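**Ticket:** Right arm drops out of torque during goblet racking
**Cell:** Skonberg, two-arm tabletop
**Reported by:** Ayman Ait Brahim
**Priority:** 2
**Status:** open, workaround in place

**Symptom**

During the glass rack task the right arm stops holding position partway through the approach to the rack. The wrist sags, the gripper stays at its last commanded opening, and the controller logs an overload on the elbow joint. The left arm keeps running its half of the routine until the watchdog stops both. Delay between the overload and the full stop is up to 7 seconds, which is too long with two arms sharing a table this size.

The fault does not occur in free motion. It occurs only when the right gripper is low and extended toward the middle of the table, and only after the cell has been running for about 40 minutes.

**Setup**

Standard racking layout: plastic goblets, gold wire rack right of center, toy cabinet left in its usual place at the back. Right arm works the rack. Left arm handles the goblets on its own side. Wrist cameras on both arms, purple cables. Software is the Irton build, no local changes.

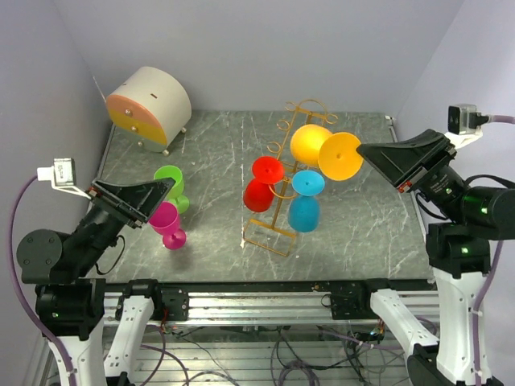 Skonberg, March 15, 2024

Reproduced with the yellow goblet at the rack as the target. Overload flag on the right elbow, same code as before. Indicator lights on the arm are no help in diagnosing this. They stay green with the flag set, so do not rely on them when deciding whether it is safe to reach in. Use the stop button first.

Checked so far:

- Swapped the power leads between left and right arms. Fault stayed with the right arm.
- Reseated the connectors at the right base. No change.
- Took the purple camera cable off the right arm and ran without video. No change, so cable drag is unlikely.
- Lowered the acceleration limit to 3000 in the joint config. Fault takes longer to appear but still appears.
- Ran the right arm through the same path with the rack removed. No fault.

The last result points to contact load. The approach path brings the fingers down against the rim of the goblet base before closing, and the arm then pushes against the rack until the position error clears or the motor trips. On a cold motor it gets through. On a warm one it does not.

**Workaround**

Approach height for the right arm raised in the task file. Rest both arms between batches. Keep hands off the table until the stop is pressed, including when resetting a goblet on the left side, where the left arm may still be moving.

**Comment from Abdel Rahman support**

Please send the raw current log for the right elbow, not the summary. The overload threshold in the Irton build is shared by all joints and may be low for the elbow. Do not raise it until we have seen the log.

**Reply, Ayman Ait Brahim**

Log attached. Current climbs steadily from first contact and does not level off before the trip. Threshold left as is.

The stop delay should be split into its own ticket. A trip on one arm has to halt the other immediately, whatever the cause of the trip.

**Next**

Replacement elbow motor on order from Bevico, expected in May. Until it is fitted, no unattended runs on this cell.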